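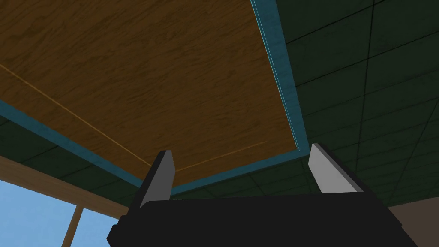

*Anlage 1: Ansicht der Handgelenkkamera in der Simulation, Greifer geöffnet, darüber Holzplatte mit blaugrüner Einfassung*

# Störungsprotokoll Demonstrationserfassung, Simulationsumgebung Flerthorpe

**Standort:** Vallavbridge
**Datum der Meldung:** Mittwoch, 2. Oktober 2019
**Komponente:** Episodenaufzeichnung, Zuordnung der Ansichten
**Priorität:** hoch
**Status:** behoben, Nachprüfung offen

## Meldung

Bei der Übernahme der im Simulator erzeugten Demonstrationen in den Trainingsbestand bricht die Eingangsprüfung des Projekts Lu ab. Vorgesehen sind 2.000 Episoden. Das Verzeichnis enthält 1.579 Einträge, von denen 1.570 ein vollständiges Kopfsegment besitzen. Die Prüfung endet mit folgender Ausgabe:

```
FEHLER Startpose ausserhalb des Toleranzbereichs
FEHLER Zielobjekt in Ansicht "Handgelenk" nicht gefunden
ABBRUCH nach Episode 1198
```

Betroffen ist nach Angabe der meldenden Stelle ausschließlich die Handgelenkansicht. Die Außenansicht und die Gelenkwerte werden ohne Beanstandung eingelesen.

## Befund

Das Einzelbild in Anlage 1 wurde der beanstandeten Episode entnommen. Die Kamera blickt steil nach oben. Zwischen den Fingern liegt die untere Ecke der Platte mit ihrer Einfassung, dahinter die dunkelgrüne Kacheldecke. Ein gegriffenes Objekt ist nicht vorhanden. Ob es sich bei der Platte um die Unterseite eines Tisches oder um ein Regalbrett handelt, lässt sich aus dieser Ansicht nicht sicher ableiten und ist für die Fehlersuche ohne Bedeutung.

Eine Beschädigung der Bilddaten liegt nicht vor. Maserung, Kachelfugen und Fensterbereich sind sauber gerendert. Der Verdacht auf fehlerhafte Texturen, der in der Erstmeldung geäußert wurde, wird damit nicht weiterverfolgt.

## Durchgeführte Maßnahmen

1. Prüfsummen der betroffenen Episode mit dem Quellbestand in Prolville verglichen. Keine Abweichung.
2. Episode mit unverändertem Startwert erneut abgespielt. Die Blickrichtung nach oben tritt reproduzierbar auf.
3. Konfiguration der Startposen gesichtet. Die Orientierung des Greifers wird seit der Umstellung im Februar aus einem erweiterten Bereich gezogen. Die Eingangsprüfung verwendet weiterhin die alten Grenzwerte.
4. Grenzwerte der Eingangsprüfung an die Konfiguration angeglichen und den Lauf wiederholt. Die erste Fehlermeldung entfällt, die zweite bleibt bestehen.
5. Regel »Zielobjekt sichtbar« von Abbruch auf Warnung umgestellt. Der Lauf wird vollständig beendet.

## Bewertung

Die Ursache liegt in einem Versionsunterschied zwischen Erzeugung und Prüfung. Die Episode ist gültig und darf nicht verworfen werden. Ansichten ohne Zielobjekt sind im Trainingsbestand ausdrücklich erwünscht, sofern die zugehörige Aktionsfolge vollständig vorliegt – das Modell soll auch aus ungünstigen Ausgangslagen zum Objekt zurückfinden.

Die neun Einträge ohne vollständiges Kopfsegment sind hiervon unabhängig. Sie wurden in den Sperrordner verschoben und werden nicht nachträglich ergänzt. Die bis zum Sollbestand fehlenden Episoden sind mit der korrigierten Konfiguration neu zu erzeugen.

## Offene Punkte

- [x] Grenzwerte in der Eingangsprüfung aktualisiert
- [x] Warnstufe für fehlendes Zielobjekt eingeführt
- [ ] Versionskennung der Posenkonfiguration in das Kopfsegment aufnehmen
- [ ] Stichprobe der Handgelenkansichten durch den Standort Prolville
- [ ] Nacherzeugung der fehlenden Episoden beauftragen

## Nachtrag

Die meldende Stelle hat um Auskunft gebeten, ob bereits trainierte Modellstände zurückzuziehen sind. Dies ist nicht erforderlich. Der beanstandete Bestand wurde vor der Freigabe angehalten und in keinem Trainingslauf verwendet. Das Ticket verbleibt bis zum Abschluss der Stichprobe in der Nachprüfung – eine erneute Meldung zum selben Sachverhalt ist unter dieser Vorgangsnummer zu ergänzen.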